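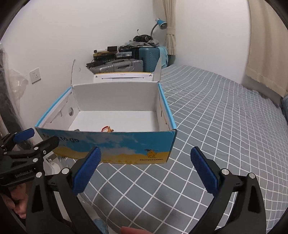 The PROTECTCAMEL box, open on the bed.

Aug 12, 2024

I made the plum cake again at the weekend, the flat one with the crumble top, and this time I wrote down what I did. Three people have asked me for it since January and I kept giving them slightly different amounts.

The recipe came from Rahel Auer, who lived below us when we were in Cidville. She baked it in a tray and cut it into squares while it was still warm. Her version used yeast dough. Mine doesn't, as I rarely start early enough in the day for yeast.

For the base you need 300 g of plain flour, 2 teaspoons of baking powder, 150 g of soft butter, 120 g of caster sugar, two eggs and a good splash of milk. Cream the butter and sugar, beat in the eggs, then fold in the flour and baking powder. Add milk until the mixture drops off the spoon slowly. It should be stiffer than a sponge. Spread it in a lined tray with a wet palette knife.

I weighed the plums after stoning them and had 484 g, which filled my tray with none left over. Halve them, or quarter them if they are big, and push them in cut side up, close together. They shrink more than you expect.
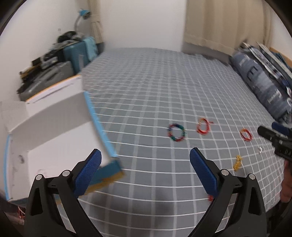 The crumble is 100 g of flour, 75 g of cold butter, 60 g of demerara sugar and half a teaspoon of cinnamon. Rub it together until you have lumps, some as big as a hazelnut. I put the bowl in the fridge for 20 minutes while I do the plums. If the kitchen is hot, leave it in longer.

Bake at 180C (160C fan) for 45 minutes. My oven runs cool at the back, so I turn the tray round halfway. The crumble should be properly brown and the plum juice should be bubbling at the sides. A skewer is not much use with this cake because it always hits fruit. I press the middle with a finger, and if it springs back I take it out.

Roksolana Sirko tried it with apricots and said they were too sharp without extra sugar over the top. She also swapped a third of the flour in the crumble for ground almonds. I have had that one at her house and it was very good, a bit softer than mine.

It keeps for two days in a tin. After that the crumble goes soft, though it is still fine warmed up with custard. It freezes well in squares with baking paper between them. I have six in there now, and the rest of the plums are going into jam.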